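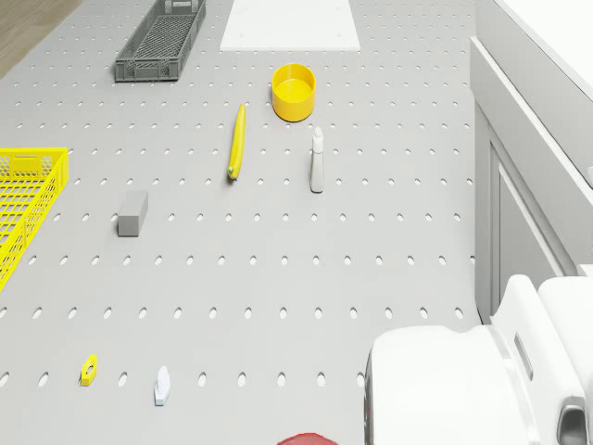

Fig. 4. Pegboard top with gray basket and yellow bowl.

Section 4. Getting the Zendholm looper ready for a show

Assumes you did sections 1 to 3 at home. Firmware current, pedal switches calibrated, at least one song saved. If not, go back. Don't do your calibration at a venue.

4.1 What to bring

Looper, its own power supply, footswitch and the gray link cable. Two instrument cables plus a spare. Cosadent DI box if the house doesn't have a decent one (many small clubs have one and it hums). Headphones. Tape. Set list on paper, phone screens lock.

Vocal mic: anything dynamic. We tested most of this section on the Desjardins handheld and the settings below are for that one, so expect to nudge them.

4.2 Hooking up

1. Everything off. House channel muted, ask the sound person, wait for a yes.

2. Guitar or keys into INPUT A. Mic into INPUT B. The mic input is on the left side panel, not the back. People miss it.

3. MAIN OUT to the Cosadent DI, DI to the stage box. If you want the voice on its own channel, use SPLIT OUT and a second DI. Then set Menu > Outputs > Split. It doesn't switch by itself.

4. Link cable from footswitch to looper. Push until it clicks. A half seated link cable will light the footswitch fine but drop every few taps, and you'll think it's your timing.

5. Power last. Wait for the display to show READY. Then ask for the channel to be unmuted.

CAUTION: Don't plug or unplug the link cable with the power on. Unsaved loops are lost.

CAUTION: Phantom power from the desk is OK on the DI. It is NOT ok straight into MAIN OUT. Check before step 3, not after.

Note: older units (serial ending in 1361 or lower) have the mic input on the back and no split. For those skip the second half of step 3.

4.3 Levels

Do it in this order, it goes quicker.

1. Both input knobs all the way down. Main volume at noon.

2. Play the loudest thing in the set. The real loudest thing, the chorus you lean into. Bring up A until the meter touches yellow and stays out of red.

3. Same for B, singing. Close to the mic like you would in the song.

4. Record a short loop of both. Play over it. If the loop is louder than you, turn Loop Level down a notch or two. If it's quieter leave it till you've heard it through the monitors.

5. Low cut on the mic: start at 200 Hz. Takes out stomps and table thumps. Deep voices go lower.

6. Harsh voice after three or four layers? Layers pile up in the same spot. Dip 4000 Hz by 2 dB in Menu > Input B > Tone. Small moves. Record the loop again after changing, the old layers don't update.

Note: if you share the night with other acts, write the knob positions down at soundcheck. Tape on the top panel works. Knobs get bumped in changeover.

4.4 Click and tempo

Looper makes its own click. You can also have it follow Valtimeo on a phone or tablet. Pick one, never both.

Internal click:
Menu > Click > Source > Internal. Then Menu > Click > Out > Phones only. Default is Phones + Main which is fine for practice and awful in a club.

Valtimeo:
1. Phone in airplane mode, Bluetooth back on.
2. Open Valtimeo, load the set list, don't hit play.
3. On the looper, Menu > Click > Source > External. Wait for the small clock symbol to stop blinking.
4. Play four bars. Check the number on the looper against the number on the phone. If they don't match disconnect and do it again.

CAUTION: A phone call kills the clock. So does the low battery pop-up.

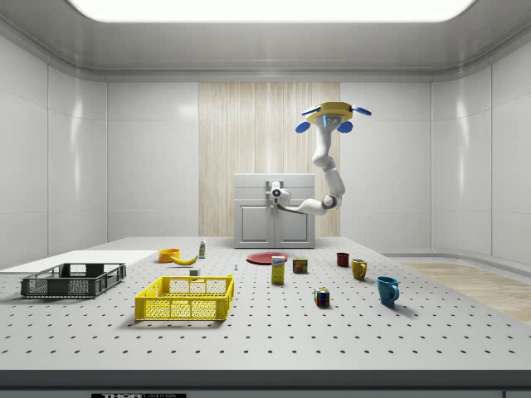
Leonie Auer writes in that the Phones only setting goes back to default whenever you load a song saved on the old firmware, and that she found out in the quiet part of the second song, with the whole room listening to a cowbell. She now opens each song at home, sets the click out and saves it again before she packs. Also wants to know why it's a cowbell.

Reply to that: she's right about the reset, it's in the known issues list now. Re-saving fixes it for good. Sound can be changed under Menu > Click > Voice, stick or beep.

4.5 Footswitch during the set

Left pedal: record, tap again to close the loop, tap again to layer.
Right pedal: stop. Hold for undo. Double tap clears everyhting, no warning.

Most people want the warning. Menu > Pedals > Clear > Hold 3s. Slower but you won't lose a song to a nervous foot.

Closing the loop on the beat:
1. Count yourself in. Out loud if you have to.
2. Tap on the one, not just before.
3. Keep playing through the tap, at least a bar. Stopping dead leaves a hole at the seam.
4. Listen to one full pass before you layer. If the seam is bad hold right, start over. Crowd doesn't mind a restart at this point. Five layers in, they do.

Autofix (Menu > Loop > Snap) pulls a sloppy tap to the nearest beat. Good with a click. Without a click turn it off, it guesses.

4.6 Between songs

Stop, load next, check the display shows the right title, talk to the people. Loading takes a few seconds, longer if the song has stored backing. Tune while it loads, the tuner works on its own.

Don't switch the looper off to go quiet. Use Mute (right pedal and left pedal together). Switching off sends a thump to the house and the sound person will remember you.
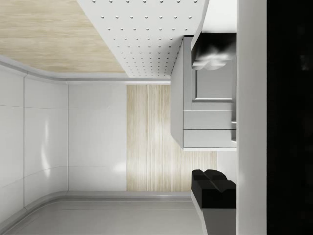 Amrit Friesen asks for a way to fade the last loop out slowly, because hitting stop at the end of a long build sounds like somebody tripped over the power cable, and riding the main volume by hand means crouching on the floor during the applause.

There is one. Menu > Pedals > Right > Stop mode > Fade, then pick the length. Stored per song, so you can keep a hard stop on the short ones. Undo still works on a hold. While fading, a tap on left cancels the fade and brings the loop back at full level, handy for a fake ending.

4.7 Pack down

1. Ask for the mute. Same as before, wait for the yes.
2. Save anything you want to keep. Menu > Save as new. Plain Save writes over the song you loaded.
3. Power off, then link cable, then the rest.
4. Peel your tape off the stage. Check the stage box for your DI, it's the thing that gets left behind.

If something went wrong mid set, see section 6 (no sound, one side only, clock wont lock). For rehearsal with a second looper go to section 5.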